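Llevo años discutiendo con Darcy Prendergast sobre lo mismo: ella cree que una pinza se ajusta una vez y se deja en paz, y yo creo que una pinza es como una bicicleta, que si no la miras cada poco te acaba tirando al suelo. En Biltesbridge, cuando montamos la célula de Coteo, ganó ella. Luego pasamos casi todo julio persiguiendo un error de 2 milímetros que aparecía y desaparecía cuando le daba la gana (¡qué mes!). 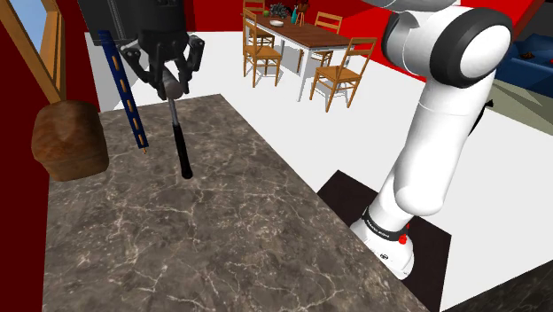 Mi manía es el punto de agarre, y la defiendo también en el simulador, donde todo el mundo se relaja porque allí no se rompe nada. Yo empiezo siempre por una herramienta larga y fina. Si los dos dedos negros la cogen por la cabeza plateada y el mango queda colgando hacia la encimera, casi vertical, cualquier error de ángulo que hayas metido al configurar la pinza se nota mucho más en la punta del mango que en los dedos. Con una pieza corta no te enteras de nada y te vas a comer tan contento.

En Ashby hacen 400 ciclos seguidos con un cubo y firman la hoja. Me parece poco serio, lo siento. Un cubo lo perdona todo – los dedos mal centrados, el origen de la herramienta copiado de otro proyecto, lo que sea. En Drodell paramos una vez en el ciclo 267 para volver a medir los dedos, y Darcy todavía me lo recuerda, porque perdimos 43 minutos y el turno entero nos miraba mal.

Pues los volvería a perder. Prefiero eso a heredar una célula con los valores de hace un año y un papelito pegado que dice «no tocar». Yo, cuando veo el papelito, toco.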